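Robots still slow at washing up and small jobs, Covanen trial finds

2018-10-17

A robot arm can now pour a powder through a funnel on most of its attempts, but it still needs a person near to it when something slips. This is the result that Covanen, a small automation company, presented last week after a trial of 379 short jobs taken from kitchens, shops and laboratories.

The jobs were chosen because people do them every day without thinking. The list included putting cups on a rack, folding a tea towel, filling a shelf with tins, wiping a bench, and moving small glass pieces from one place to another. Each job was tried several times, and the company recorded 3000 attempts in total before it closed the trial in September.

Anselmo Sotelo, who leads the trial, said the numbers should be read with care.

"People ask me if the machine can do the dishes," he said. "I must answer which dishes, and in which kitchen. If the cup is always the same cup and stands always in the same place, yes, it can. If your teenager left it under the couch, then no."

From the 3000 attempts, 1934 were finished without help. In 601 others a person had to correct one thing, for example to turn an object the right way, and after this the machine completed the work. The rest were stopped. Mr Sotelo said that most of the stopped attempts were with cloth, plastic bags and other soft things which change their shape when they are touched.

The shop work gave better results. Filling a shelf with tins was the most reliable job in the whole trial, although the machine was much slower than a person with a trolley. Price labels were more difficult, and the arm often put them on crooked. One supermarket manager who watched the trial told the company that her customers would not mind a slow robot at night, but they would mind a crooked label in the morning.

The laboratory jobs were added late. Mr Sotelo's team had thought first to leave them out, as a laboratory is not a home and not a shop. They changed their opinion when they saw how near the movements are to cooking: take a spoon of something dry, hold a funnel over a narrow opening, do not spill.
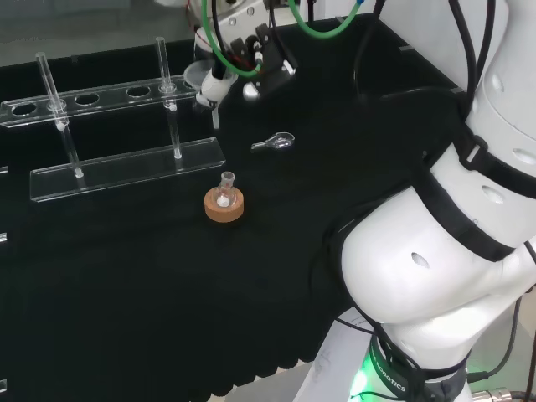

Funnel work: a small round-bottom flask on its cork ring, with white solid at the bottom, at the Covanen workshop.

Clear glass was a special problem. The cameras which guide the arm look for edges and colours, and a clear glass on a bright bench gives them very little of both. Reflections can also make the machine believe that an edge is where there is none. The team tried several coloured surfaces, and dark cloth gave the best result, so it was used for the rest of the glass jobs. The same difficulty appears at home with wine glasses, and Mr Sotelo said he would not give the arm his own.

The software for planning the movements is called Brutura and was written by the company itself. It divides each job in small steps and checks after every step if the result looks correct. This makes the machine careful, but it makes it also slow. To move a single glass from the bench to a rack could take longer than a person needs to wash it, dry it and put it in the cupboard.

Gruvex, which supplies cleaning and kitchen staff to hotels and aged care homes, paid for a part of the trial. The firm said that it has no plan to replace its workers, and that it wants first to know which jobs are heavy or boring enough that a machine would be welcome. Scraping plates and loading trays into a commercial dishwasher were at the top of its list. Polishing cutlery was also there, but the arm did badly in this and dropped many spoons.

Some of the staff who visited the workshop were not very impressed. One kitchen hand, who has worked 11 years in a hotel, watched the arm wipe a bench and said that it missed the corners, "same as the new ones on their first day." She was more interested in the plate scraping, because her wrists are sore at the end of a shift and she would be happy to give this job away.

The price is another question. Covanen did not say how much the equipment costs, only that it is still too expensive for a family. Mr Sotelo expects that restaurants, laundries and pharmacies will be the first users, because there the same movement is repeated for many hours and someone is always present if the machine stops. He did not want to name a year for the home.

"Every year somebody promises a robot butler," he said. "I have a dishwasher and a vacuum cleaner. They are good robots because they do one thing only and they don't need hands."

Safety was also discussed at the presentation. All the jobs were done at low speed, and the arm was programmed to stop when it met something it did not expect. According to the company there were no injuries. There were however many broken plates, and the team has changed to cheap ones from an op shop.

A second trial is planned under the name Danko. It will use fewer jobs, but each will be tried in real rooms with normal mess, beginning with a staff kitchen and a small corner store. The objects will not be placed for the machine in advance, and the people who work there will be asked to behave as usual. They may move things while the arm is working, or leave a bag in its way.

The company is looking now for two more places to take part, preferably one with a laundry. Owners who are interested can write to the Covanen office. They should have a power outlet near the bench and a door wide enough for the equipment, and they should not be in a hurry.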